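Field helpers wanted, school handwashing project, Edach district

Bronwood Relief needs 2 field helpers for 3 months, starting in June. Small team, long days, bumpy roads. You'd be based in Morsy and out at the schools most of the week.

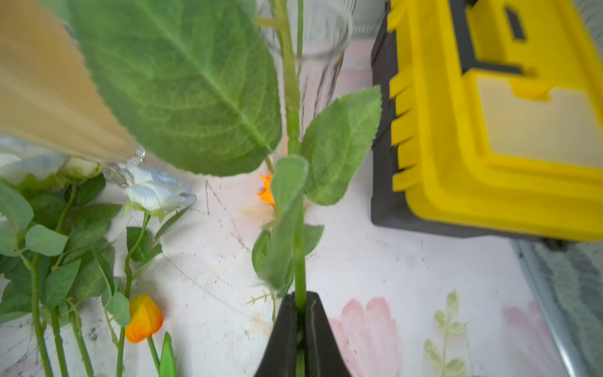
The work: visiting 18 schools, checking taps and tanks, talking with teachers and parents, writing it all up the same night. Some lifting. Lots of waiting for trucks.

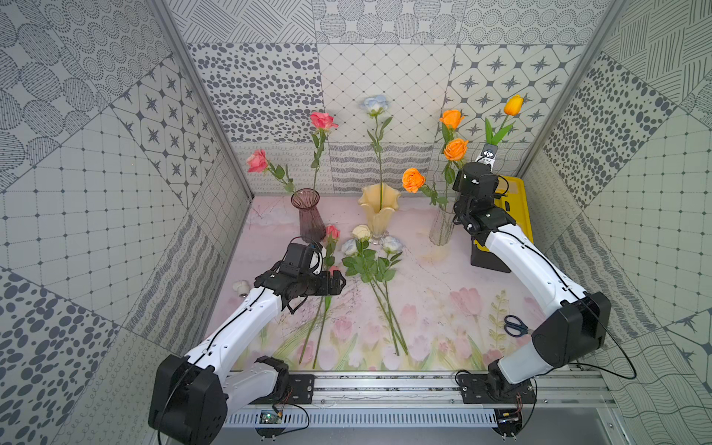

You should be OK on the back of a motorbike and able to keep tidy notes. Arabic a big plus. No degree needed. First aid card helpful but we can get you thru that.

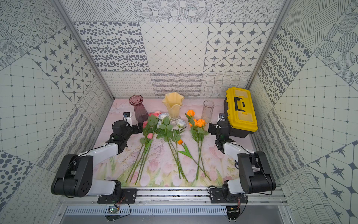 Pay is a weekly stipend of $184, plus room and meals. Flights not covered, sorry. Send one page about yourself and two references to Mostafa Badawi at the Ikum office by May 27, 2022. No long resumes pls, we wont get to them. 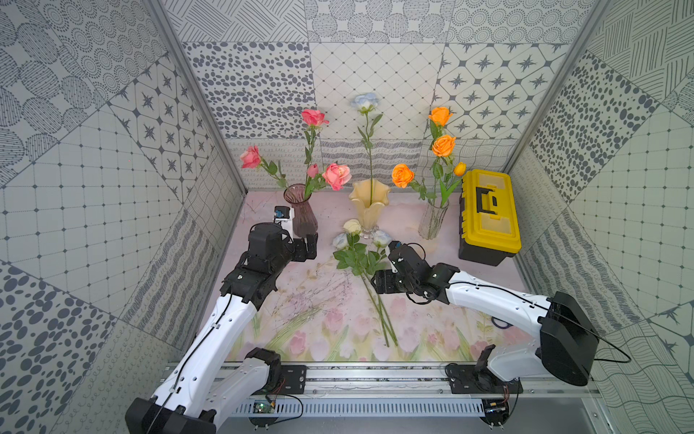
Hatem Abou Zeid: Did this last year. Bring good boots and your own water filter, and ask for the room at the back, the generator is loud. Is the stipend still paid in cash?

Yes, cash, every second week.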